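Bedding Questions, Mostly About Blankets

How often should I wash the quilt?
Every couple of months if you use a sheet under your blanket, more often if you don't. People who let the dog up already know their answer. Our Grikdale quilts go in cold, on gentle, alone. They do not enjoy company.

Do I have to make the bed every morning?
No. We sell bedding, we don't do inspections. Pull the blanket flat, put the pillows at one end and call it made. By 11 most of us at Braseck have managed that much.

Can a patterned quilt go with a plain blanket?
Yes, and it's the easiest way to do it. Let the quilt have the big design and keep the top layer to one color. A cream quilt with a large dark blue 福 on it can take a pink blanket without any trouble, even a crumpled one. Pillows may say whatever they like, including "Happy" with ducks.
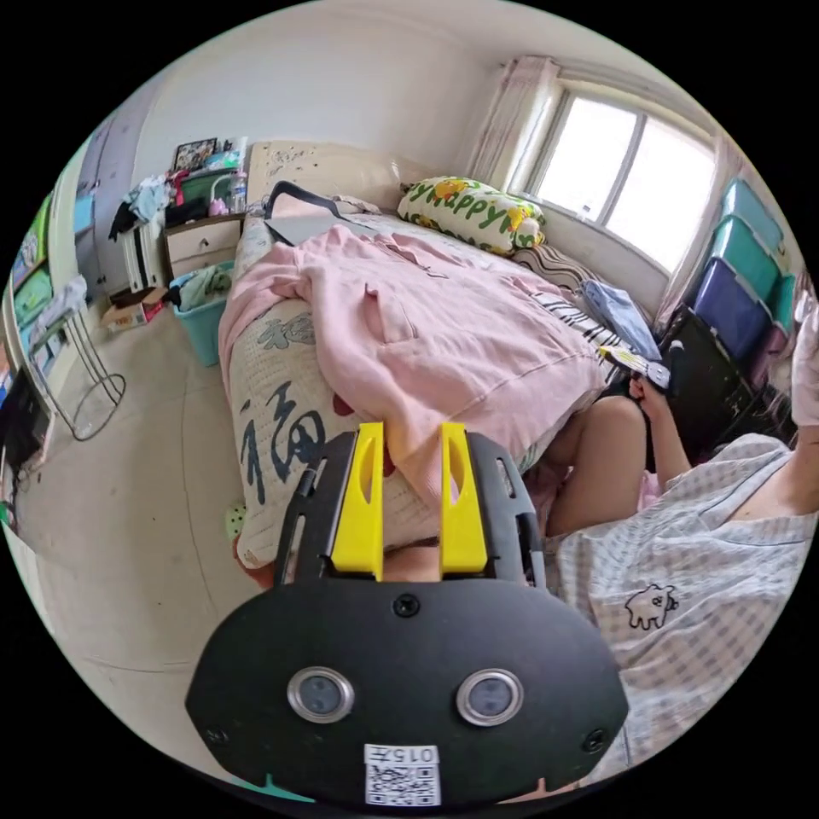 Where do the clothes on the bed go?
Clean ones go on the rack or in a drawer, the rest in the basket. Worn once and undecided is a category we can't help you with – try a hook.

Will the Osgate blanket shrink?
A little, about 5 percent in the first wash. After that it has made its point.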